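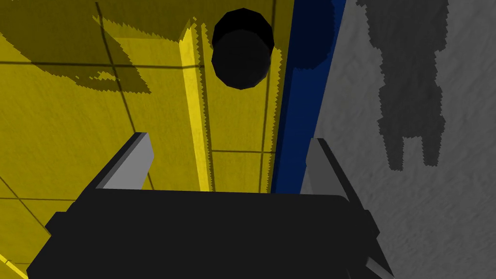 Grerwood Pellet Stove Log

Daily readings from 59 home pellet stoves, kept by their owners through one heating season. The season starts in November. Each row is one stove on one day. Readings were taken at 7 in the morning, before the hopper was refilled.

Maintainers: Britta Ostermann, Dorin Filip

Files

stoves.csv – one line per stove, with make, age and room size
daily.csv – the readings
cleaning.csv – dates of ash pan and burn pot cleaning, where owners wrote them down
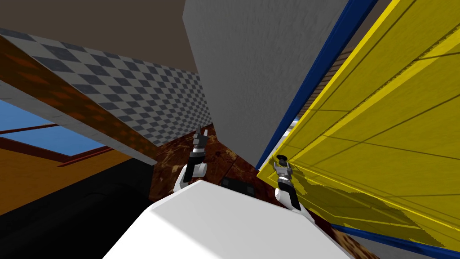 Two arms and the edge of the yellow panel, simulated room.

Columns in daily.csv

stove_id: matches stoves.csv
pellets_lb: pellets added since the last reading
room_f: room temperature in Fahrenheit
setting: heat level from 1 to 5, as shown on the stove

A blank in pellets_lb means no reading. A zero means the stove was off. Early versions mixed the two up, and Felicja Sobczak went back through the paper sheets to separate them. Four stoves had sheets too faint to read in places,
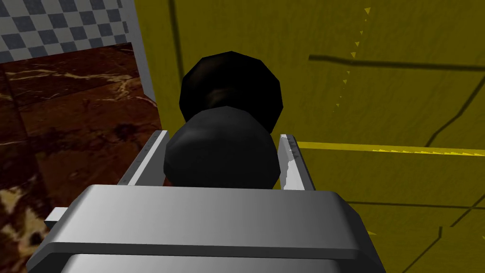

so their first weeks are left blank. The later weeks are fine to use.

Known problems

Owners weighed pellets on their own kitchen or bathroom scales. Small day-to-day changes don't mean much. Use weekly totals.

Six stoves were moved to another room partway through. They keep the same stove_id, and room size in stoves.csv is the first room only.

Pellet brand was not recorded.
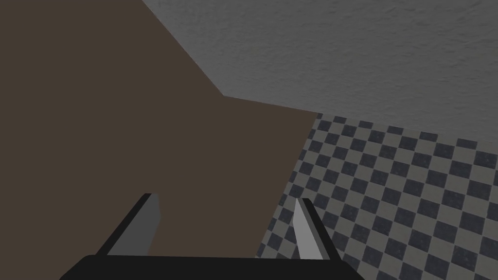
Can I compare heat settings between two makes of stove?
Only loosely. Level 3 on one make can burn far more pellets per hour than level 3 on another, so compare pellets_lb and leave setting for looking at one stove over time.

Changes

v4 – blanks and zeros separated in pellets_lb
v3 – cleaning.csv added (Selvaraj Munshi)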